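Grullow opens its first supper room in Brundutura, and you're all invited

For immediate release
August 29, 2026

I've been told that a press release ought to be written in the third person by somebody calm. I'm Kianoush Hashemi, I cook for a living, and I'm far too excited for that, so you're getting this straight from me!

Grullow, the little catering business I started from my own kitchen, is opening a proper supper room in Brundutura this December. It's on Ranjbar Street, two doors up from the old post office, in what used to be a shoe shop (anyone who grew up round here will remember having their feet measured in it). There are 23 seats, one long table, two small ones by the window, and a kitchen you can see straight into from wherever you're sitting.

We'll be serving one menu a night, and it changes every fortnight. The food is what I grew up eating mixed with what grows near us, so expect lamb and dried lime stew next to buttered leeks, a herb omelette thick enough to slice like cake, and rice with a proper golden crust on the bottom. My mother has tasted the rice four times now and says it's getting there. I'm taking that as a rave.

Dinner is £47 a head for five courses, with tea and something sweet at the end. There's a shorter lunch too, which I'm hoping people who work nearby will use on an ordinary day when they just want a hot bowl of something and half an hour off. Vegetarians get a full menu of their own, and if you've got allergies please tell us when you book so we can plan it with you. 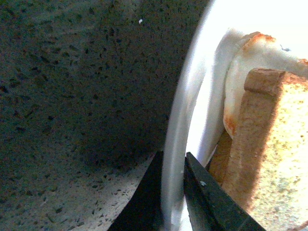 I have spent more time than I'd like to admit thinking about what the food will be served on. We went through patterned bowls, brown stoneware and some lovely blue things that made every stew look poorly. In the end I went back to a plain white plate with a raised rim, glossy enough to catch the light, because saffron looks wonderful on it and because a rim keeps the sauce where I put it. Set it down on dark speckled stone and it really shines, and I think a green herb sauce will look smashing in the middle. We've ordered 300 plates, bowls and saucers between them, and yes, I know how many seats we have, but I also know how clumsy I am.

The bread will come from Prindar, the bakery at the bottom of the hill, who have been patient with me through a long run of test loaves. They're making us a flatbread with nigella seeds and a dark rye for the cheese course. If you can't get a table, go and buy one of their loaves anyway and eat half of it on the way home like I do.

A huge thank you is owed to the 521 people who put money in when we asked for help with the ovens and the extraction. Every one of you has a glass of something waiting, and your names will be going up on the wall by the coat hooks. We raised enough for the kitchen and had a bit left over, and that's gone into training two apprentices, who start with us in the autumn.

Bookings open at the end of September, by telephone or in person at the shop door, where I'll usually be found with a paintbrush until then. We're keeping the window tables back for people who just turn up. Groups of up to ten can take a stretch of the long table, and you can hire the whole room for birthdays and the like once we've got our first few weeks behind us.

Journalists and anyone who writes about food are welcome at a trial supper before we open. Write to Kianoush Hashemi at Grullow, Ranjbar Street, Brundutura, and let me know if there's anything you don't eat.

Ends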